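Clarnwood Community Hall
Drinks Station and Table Setup: Inspection Checklist

Date of inspection: Sunday, March 15, 2026
Area: Vorstead Room, tables and drinkware
Previous inspection: October

Mark each item Satisfactory (S), Needs Attention (NA) or Not Checked (NC). Comments are required for every item marked NA.

1. Table surface
Surface is level, clean and free of sharp edges.
Result: NA
Comment: Small marks are to be wiped off before service. Where a mark does not lift with warm water and mild soap, enter its position on the back of this form.

2. Cloths and hangings
Fabric hangs clear of the floor walkway and is kept away from heaters.
Result: S
Comment: Hangings behind the tables show creasing. This does not affect safety. Pressing may be requested through the Hagedorn linen service.

3. Cups and tumblers
Plastic drinkware is stood upright on a flat surface, and each piece is checked inside and out under good light. Cracked or chipped pieces are withdrawn the same day.

The pink tumbler was examined empty, standing on the white tabletop. Its tapered shape makes the base narrower than the rim, and tumblers of this kind should be set well back from table edges.
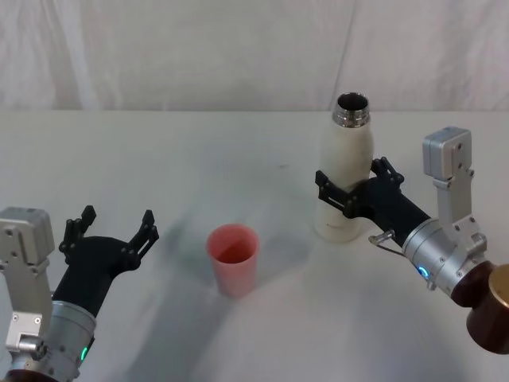
4. Bottles
Caps are secure and labels legible. Bottles are not stacked.
Result: S
Comment: Bottles over 300 mm in height are to be kept on the lower shelf when the room is closed.

5. Lighting
Work surfaces are evenly lit, with no glare at seated height.
Result: S
Comment: One lamp replaced since October. Spare lamps are held in cabinet 19.

6. Walkways
A clear width of 90 cm is maintained on the door side of each table.
Result: NA
Comment: Folding chairs had been left beside the Wurthorpe Street exit. They were moved during the inspection. The item remains open until the chair rack is repaired.

7. Spill supplies
Absorbent cloths, wet floor sign and waste bags are present and within reach.
Result: NC
Comment: Supply closet locked. To be checked at the next visit.

Items marked NA are to be corrected within 27 days and initialed by the duty supervisor. Return the completed form to the Clarnwood office and keep one copy in the room binder.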